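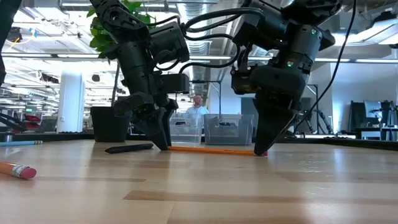 Two arms, one orange pencil, at the Drondden open day, Brerndale.

Notes from Brerndale, typed up on the train, so excuse the state of them. A few people asked me to write up the Drondden visit and if I don't do it tonight it won't happen.

Went on 16th February. Doors at ten, I got there at twenty past because the bus drops you on the wrong side of the canal. Sign in, sticker, coffee (decent), then straight onto the floor. They don't do a talk first, which I liked. About 40 visitors signed up, mostly people from small automation shops, plus a group of students who asked better questions than we did.

What they do there: collect demonstrations. A person drives a pair of arms through a small job, everything gets recorded, and the recordings go off to train a model that is supposed to do the job alone later on. One recording from start to finish is an episode. Drondden doesn't build the arms and doesn't sell the model. They sell episodes. Good ones, they hope.

The building is one big open room, exposed ceiling, fat silver duct, white column. Wood tabletops. Plants. Felt more like a shared office than a lab, and Erdal Sezer, who runs the floor, told me that was on purpose. His line was that a model trained in a bare gray booth gets upset the first time it sees a plant. I don't know if "upset" is the word but you get it.

The pencil table was where I spent most of the morning. Two black arms coming down from above, pencils on the table, a marker, clear bins behind. The task is called "two-hand straighten" on their sheet. Both grippers go to the one pencil, one at each end, then lift, turn, and set down in line with the edge of the table. Sounds like nothing. A pencil is thin, it rolls, and if one side closes a bit early the other end swings off. The operators hate it. Wafula Mosoti was driving and he said he'd rather do cups all day.

He let me stand behind him for a good stretch. Things I wrote down:

He goes in slow, tips right down at the table, and waits. The wait is part of the instructions. Early operators skipped it and the recordings came out jumpy, so now there's a beat before every grip.

Marker stays on the table on purpose. It's about the same shape as a pencil and it's not the target. Same with the light blue one. They want the model to pick by what was asked for and not just grab the nearest stick.

Between episodes he moves stuff around by hand. There's a card with rough layouts but he's allowed to drift from it, and Erdal would like him to drift more. People are tidy. Left alone they put the pencil back in the same spot every time, and then you have a whole day of the same episode.

Failed ones are kept. This surprised me. A drop gets tagged as a drop, and if the operator recovers it, that's tagged too, and the recoveries are apparently what customers ask for the most. What gets thrown out is anything where the operator stopped to think halfway, or bumped the table.

Pace - a good operator gets 55 clean episodes in a shift on pencils. On the easy tasks it's 191. Big gap! Whoever prices this by the episode had better know which task they're buying. The pencil set was at 1438 when I was there and they want it closed by May.

I got a go. Five minutes on the controls, at a spare station, same kind of task. I was terrible. The hands follow you fine, there's hardly any lag I could feel, but you can't feel the table, so I kept either hovering or pushing down too hard. My left was fine, my right wandered off every time I looked at my left. One of the students got it on her second try and was very nice about it.

After that a look at the review side. Two people at monitors, going through the morning's episodes at speed and putting a start and end mark on each step. They use a tool called Riline for this. I asked how often two reviewers disagree and got a straight answer, which was often, mainly about when a grip "starts". Is it when the fingers touch or when the pencil moves? They settled on touch. Older sets were marked the other way and have to be redone, and you could tell that was a sore point.

Lunch was sandwiches. Talked to someone from Kariuki, who buy from Drondden for a packing project. Their complaint was lighting. All the episodes they got had the same lights on, shiny tabletop, same reflections, and the model struggled in their own building. Erdal was standing right there and took it well, said they've started changing the lamps and swapping tabletops in a second bay. We didn't get to see the second bay. Would of liked to.

Afternoon was a Q&A, a bit loose. Main things I took away from it:

They write the task sentence before recording, never after. Every episode has one plain sentence with it, and operators read it out loud before they start.

Operators rotate off a task after two hours. Hands get lazy, and lazy shows up in the data.

No plan to go to night shifts, although someone pushed them on it.

Cost per episode, they wouldn't say in the room. Ask them directly.

Getting there: take the 10 bus and get off one stop AFTER the one on their map, then it's a two minute walk. Bring a sweater, teh floor is cold near the loading door. Next open day isn't listed yet but Erdal said to email the front desk and they'll put you on the list.

Will add my notes on the cup task when I find the other notebook.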